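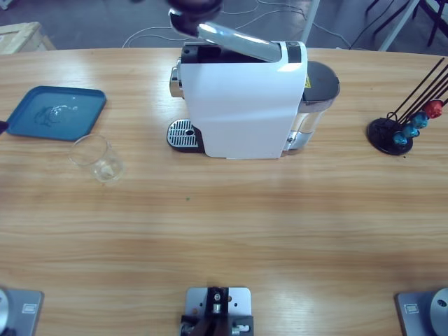
Where can you get a coffee in Arnham before the library opens? At the Allomine rooms on the corner, where the new self-service coffee table is open from 8 in the morning and a cup costs whatever you feel like putting in the tin.

I popped in last week to have a look, and I'm pleased to report that it's a proper little set-up. The old urn has gone (I won't miss it, it made everything taste of pennies) and there's a white capsule machine in its place, on the light wood table that used to be covered in leaflets. You lift the silver lever, drop your capsule in, push the lever back down and press the button. I managed it first go, and I'm hopeless with these things!

The money came out of the Bako fund, which gave the rooms 3000 pounds in May for small improvements. Only part of that went on coffee, I should say – the rest is going on the window frames and a new heater for the back corridor, which anyone who has queued there in winter will be glad to hear.
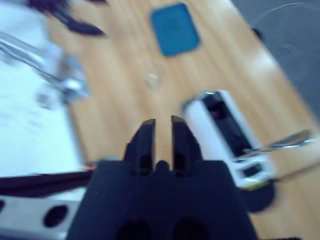
Capsules are being supplied by Pridine, the shop two doors down, and the first delivery was 1000 of them. I did wonder where on earth you'd keep that many, but most are staying in the shop's stockroom and being carried over as needed. You can have a strong one, a mild one or a decaf. I had the strong one and then talked far too much at the noticeboard.

A few house rules have gone up by the door. Please use the glasses and give them a rinse afterwards, as there are only 36 and they'll vanish quickly on market mornings.

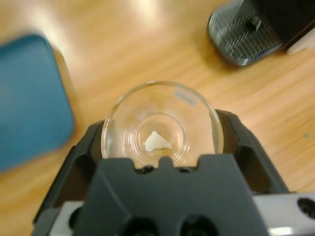
Used glasses go in the grey crate under the sink, even if all you had was water. If you finish off the water in the tank, fill it up again from the kitchen tap for the next person. And the drip tray lifts out, so if it looks full, it probably is – tip it away.

Spent capsules are being collected too. Pridine will take them back for recycling, and you can bring your own from home as long as they've been emptied and rinsed.

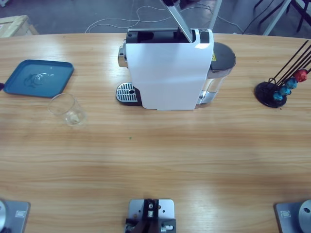 The table is open until 5 in the afternoon, and the rooms would like to hear from anyone who wants tea added. I've already put my name down for that, and for biscuits. There's a sheet for suggestions on the windowsill next to the tin, with a pen on a string, and last time I looked someone had asked for oat milk in very large capitals.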